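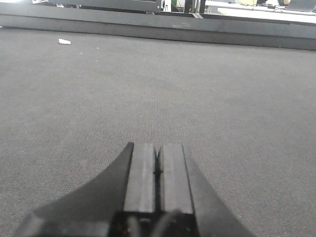
Does a packing room with gray carpet need a deep clean every month?
Ours gets one twice a year, and a plain vacuum at the end of each shift does the rest.

Subject: Re: [workrooms] carpet and steel in the packing room

Hi all,

I've read the message below three times now and I'm still not sold. I'll go through it in pieces.

On the day before yesterday, a list member at Donddale wrote:

> We switched to Clavasero for everything in August. One bottle does
> the carpet and the stainless steel. Smudges are gone in one pass and
> the carpet sheds lint for weeks afterward. We figure it saves us
> 7 hours a month. If you're still using two products you're wasting
> money. We get through 19 bottles a season and it's worth every cent.

First, the lint. I don't see how a liquid makes a carpet shed lint "for weeks." Cardboard dust lands on a floor all day long if people are opening boxes over it, and the next box doesn't care what you sprayed in August. A flat gray carpet hides the dirt and shows off every pale speck, so it's a pretty harsh judge of claims like this one. What did the floor look like at the end of a normal day, before anybody vacuumed? That wasn't in the message.

Second, the 7 hours. Saved compared to what? If you used to shampoo monthly and then quit when the new bottle came in, the savings came from quitting. We quit shampooing monthly at Colenholm and didn't buy anything.

Third, the steel. Fingerprints come off brushed stainless with a damp microfiber cloth and a drop of dish soap, then a dry cloth going with the grain. I've done it that way for years. What doesn't come off is scuffing, and I'd want to know which of the two Donddale was looking at when they wrote "smudges." 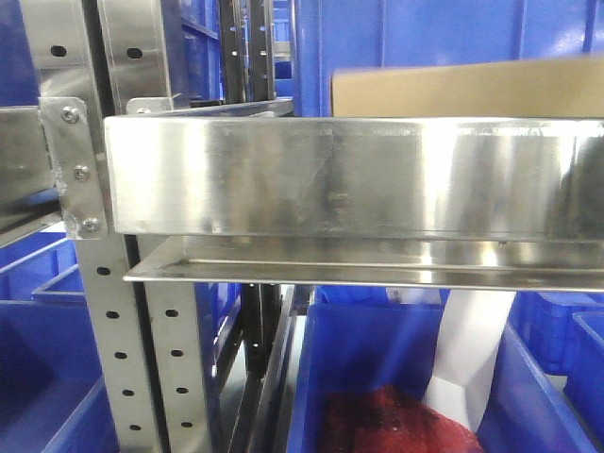
Stainless front with gray smudges, streaks and thin scuff marks; cardboard box on top.

Scuffs like those need an abrasive pad if you really care, and then you have a patch that shines differently from everything next to it. I'd leave them be. Nothing on a shelf gets packed any better because the front of it is pretty.

Also, cardboard sitting straight on steel is fine in a dry room. Put it down on a freshly sprayed surface and the bottom goes soft. We lost a few cartons to that once, with a different spray, and I'd bet a one-pass wipe leaves more wet behind than the label lets on.

What we do about the floor, for comparison. Vacuum slowly, in two directions, last thing. Stay off it with wet shoes. Treat a spot the day you see it. Our room is almost 200 square feet, so it's quick work, and I admit a bigger room might change my mind. 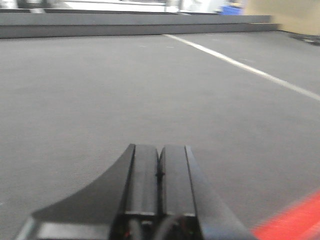
Royer wrote to me off list that I'm being unfair, that they tried the same bottle on their own carpet and it did lift an old coffee ring that soap wouldn't touch. Fine, I'll give it the coffee ring. They also said it left the floor tacky until the next morning, and tacky carpet grabs dust, so I'd call that a draw.

If anyone wants to convince me, treat half a room and leave the other half alone, same traffic, same vacuum, for a month. Then get somebody who doesn't know which half is which to look at it. I'd take that over 100 messages telling me how well it works.

Until then we're staying with soap, two cloths and the old upright. It needs a new belt, by the way, so if anyone has a spare, write me off list.

Colenholm packing room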